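**To:** Refreshment Services list
**From:** Office of Catering and Rooms, Flekville
**Date:** 29 November 2019
**Subject:** Re: Clearing of trays, cups and stirrers in the meeting rooms

Dear colleagues,

We refer to the message below, received from the Hutapea building, and thank its senders for setting out the difficulties so clearly. The office has now reviewed the arrangements for clearing tables after meetings, and the following applies in all rooms where hot drinks are served.

> The reception desk at Hutapea wishes to raise two points about the room service.
>
> First, the trays. Since the change of supplier to Amik we have been receiving trays back in the pantry with cups, saucers and used sticks piled together. Three saucers were chipped in the last delivery, and the sticks are getting into the drain of the sink.
>
> Second, we are unsure whether the thin white sticks are to be kept or thrown away. Some of our staff have been washing them. Others put them in the bin with the paper napkins. The list issued in February speaks only of "utensils" and does not say which.
>
> We would be grateful for a written answer, as the question is asked at every change of shift.
>
> Reception desk, Hutapea building

On the first point, crockery and sticks are to be kept apart at the table and not sorted later in the pantry. A cup stays on its own saucer until it reaches the trolley. Saucers may be stacked on the trolley to a height of 8, with the cups carried separately on the upper shelf. Cups are not to be stacked inside one another, as the rims mark easily.

Loose sticks go into the tray. This includes any left lying across a saucer, which should be lifted off before the saucer is moved. Saucers carried with a stick still on them tend to shed it on the floor of the corridor, and the cleaning staff at Polier have asked us to mention this again.

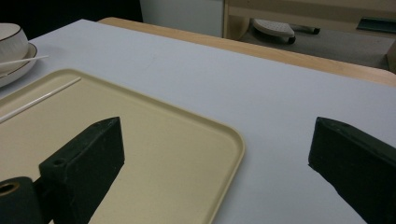
The tray itself should remain on the table until everything small has been gathered, and should then be carried level, with both hands. It is not to be used for liquids. Cold tea or coffee left in a cup is poured away in the pantry sink and never into the tray, whose edge is too low to hold it safely.

On the second point, the plain white sticks used for stirring are to be thrown away after use. They are not to be washed or put back in the drawer. Chopsticks issued with hot lunches are a separate item, kept in the long drawer at Polier, and these are washed and returned. Where staff are in doubt, the item should be left in the tray and the pantry will decide.

We add a note on tabletops. The white tables with a wooden edge should be wiped with a damp cloth only. The spray supplied for the pantry worktops dulls the wood, and two tables in the Hutapea building will need to be treated for this in the new year. Please wipe along the edge and dry it at once with a second cloth, in particular where a cup has been standing close to it.

Replacement cups and saucers may be requested on form 114. Please state the room, the number of pieces and whether the pattern has a dark rim line, as both the plain and the lined patterns remain in use and the store will not exchange one for the other. Hutapea's request for 32 saucers has been received and will be met from stock. Trays are ordered on a separate sheet, also held by the store.

Questions about this message should be sent to the office on extension 1251, or by reply to the list where the answer is likely to be of use to other buildings. The February list will be reissued with the corrected wording, and printed copies will be sent to each pantry for display above the sink.

Yours faithfully,

Office of Catering and Rooms
Flekville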